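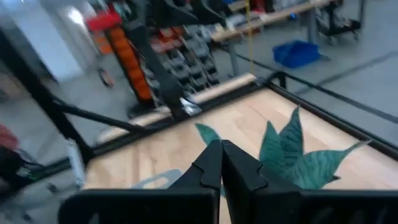

**To:** the Flulwood houseplants and seed swap list
**From:** Tahmineh Nazari
**Subject:** Re: Re: white bottles for cuttings and seed?

Styliani, thanks for writing this up, but I have doubts and I'd like to get them in before somebody places an order.

> On Saturday, Styliani Kyriakidis wrote:
>
> Hi all,
> I think we should stop using envelopes for the September swap and move to the small white bottles with caps. They stack, they look tidy, they keep light off the seed, and the Plitix ones come in boxes of 20. Put a tray of them in front of each parent plant on the table and people will know right away what goes with what. Sherif is in favor. We could also root snake plant pieces in them and hand those out the same day. Any objections?
>
> Styliani

Yes, a few.

First, the bottles all look the same. An envelope has room for a name, a year and "Dulce's back fence, the good ones." A round white bottle has a cap the size of a nickel and a side that pencil slides right off. Last year we had 2 bottles of something from Pryor on the end of the table, and they both went home with Inmaculada because no one else would take a chance on them. She planted them. One was dill. We're still waiting on the other.

Second, I don't buy the idea that the tray tells people what goes with what. It does at nine in the morning. Then someone picks up a bottle, reads the bottom of it, gets talking, and puts it down next to the ferns.
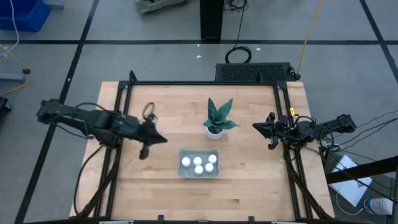

The part about rooting snake plant in them bothers me most. You can't see the water level through a white bottle, and you can't see whether the cut end has gone to mush. I have rooted snake plant in a jelly jar on my kitchen sill for years and it took 9 weeks the last time before there was anything worth calling a root. Who is bringing rooted pieces to a swap that's a month off? Also, if you start a patterned one from a leaf cutting you may not get the same pattern back. The yellow-edged kind is famous for that. If people want a plant that looks like the parent, divide the parent. It's messy but you know what you've got.

Third, seed needs to be dry before it goes under a tight cap. Paper forgives you. Plastic doesn't, and I'm not sure all of us are as patient about drying as Styliani is.

Now, I'm willing to be talked around on one thing. For the big hard seeds, beans and nasturtiums, a bottle is fine, and a clear shallow tray is better than those cardboard lids we use, which sag if you look at them. So if you must try it, try it on one table, and stand the bottles out where people can get at them.

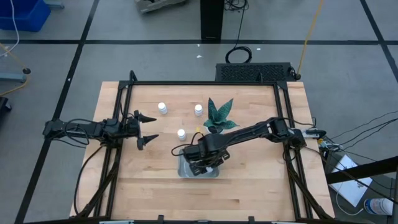 *Three white bottles on the wood, with the clear tray nearby.*

What I'd want to see before I vote for it:

- Masking tape around every bottle, name and year written on it before it's filled.
- No cuttings in the white ones. Clear jars only.
- Envelopes still on offer for anything small, poppies especially.
- Somebody other than me peeling off the tape afterward.

Dulce, do you still have the Todum label maker? I remember it jamming, but it might do for caps. And Sherif, you've been "in favor" of three different systems in 2 years, so please say which one you mean this time.

I can bring one snake plant for dividing, in its pot. I'll need newspaper and a knife I don't care about.

Tahmineh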